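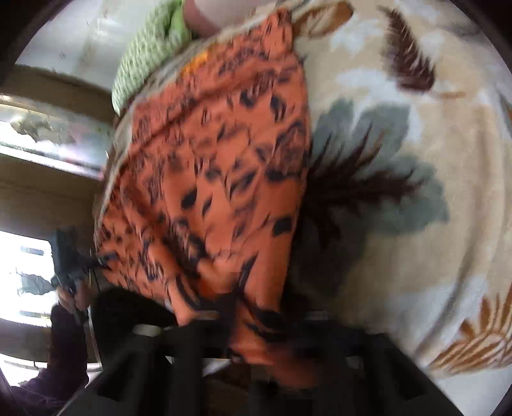
Curnbridge collects short recordings of people handling household fabrics, and a learning system is trained on them. Each recording is called an episode and runs from first contact to release. Bedding and clothing make up most of the set. An episode where an orange cloth with black spots lies across a blanket patterned with leaves and feathers is useful to us, as the system has to find the edge of one print against another.

Which hand tool do I hold where?
One in each hand. Settings are stored per side, so do not swap them partway through a batch.

How many episodes are in a batch?
26. A batch with fewer is accepted but stays open until the rest arrive.

Do I need to tidy the room first?
No. Collect in the room as it normally is. Remove papers with names or addresses on them.

Is daylight from a window a problem?
Not usually. The exposure check in Pleker flags an episode only if the fabric itself is washed out. Glare elsewhere is ignored.

What about motion blur?
Some blur is expected when fabric is pulled. If more than 12 frames in a row fail the sharpness check, the episode goes to manual review.

Should I repeat an episode if I drop the fabric?
Keep it. Mark it "drop" and carry on with the next one. Drops are stored separately and used to train recovery – please do not delete them.

Can I use the same item twice?
Yes, up to four times per batch. Change the starting position each time. Flat, bunched and half-folded starts are all valid.

How large is the current set?
The August release has 985 accepted episodes. A further 344 are in review.

Why was my episode rejected?
The reason code is next to the episode in Pleker. Code 3 (late start) is the most common: the fabric was already held when recording began.

Who do I contact?
Gisela Quiroga for tools and calibration. Amancay Godoy for labels, reviews and reason codes. Include the batch number.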